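Trollarside Workshop list
Subject: Re: Arm overshoots on the way to the basket
Date: July, 21:40

> Has anyone got a humanoid arm to stop where it's told with the elbow nearly
> straight? Mine is fine up to half stretch. After that the hand carries on
> past the target and sags a bit as it settles. I've lowered the speed limit
> and it only sags more slowly. Shoulder gearboxes are the Golar ones from
> the group order. Tethered, no battery fitted yet.

I had the same trouble in the spring and have spent most of this month on it, so I'll put down what I've found. Some of it may be wrong for your build.

First, the sag. On mine it was a mixture of play in the shoulder and the wrong hand weight in the model. I had put in the weight of the old two-finger hand and never changed it when I fitted the new one. The new one is 77 grams heavier with its plate and screws. That doesn't sound much, but at full reach the shoulder feels all of it. Weigh the hand with everything on it, including the bit of cable that hangs from the forearm, and put that figure in. Half the sag went away straight off.

The rest was the gearbox. There are 11 screws holding the Golar housing to the shoulder bracket and on mine two had worked loose. Do them up with thread lock. I'd do this before touching any settings, as I wasted a week tuning around loose screws.

Overshoot is a separate matter. I test over the bed in the spare room because the workshop bench at Rutness is too high and too hard. The task is reaching out to a plastic basket with an orange disc in it, with the arm level over the mattress. The target is a point above the basket and the hand keeps ending up beyond the rim.
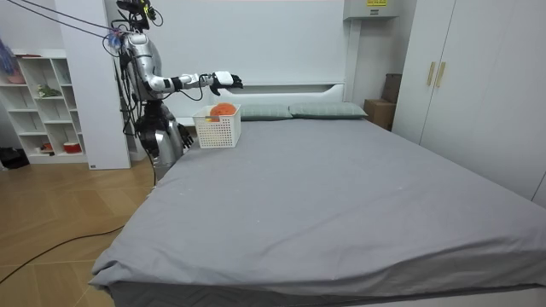
Have you ruled out the tether, though? Van Wijk cable is stiff stuff, and a bundle hung from overhead will pull on the head and shoulders whenever the torso leans. I would hang it with more slack and run the same reach again before changing the gains. Also worth checking whether the target is worked out from the head sensors or from a fixed point on the bed, as a mattress gives under load and the basket won't stay at the height you measured.

That came in off-list while I was writing this, and I'm leaving it in as it's a fair point. I have now let out more slack and the overshoot did come down, from 36 mm to something I can't measure properly with a tape. So some of it was cable. I haven't separated out how much.

On the mattress, my target is a fixed point, and I hadn't thought about the basket sinking. I'll put a board under the sheet and try again. If the numbers change I'll post them.

Settings, for whoever wants them. The control loop on the arm runs at a limit of 3000 on the Van Wijk driver board (their units, the manual doesn't say what they are). Integral term off until the arm is within a hand's width of the target, then on at a low value. With it on all the way the arm winds up and goes straight past.

Two questions back to you. Which firmware is on your shoulder boards? And do you home the elbow bent or straight? I home mine bent, and the error at full stretch is worse than it was when I did it straight. I'd like to know if yours does the same before I take the elbow apart again.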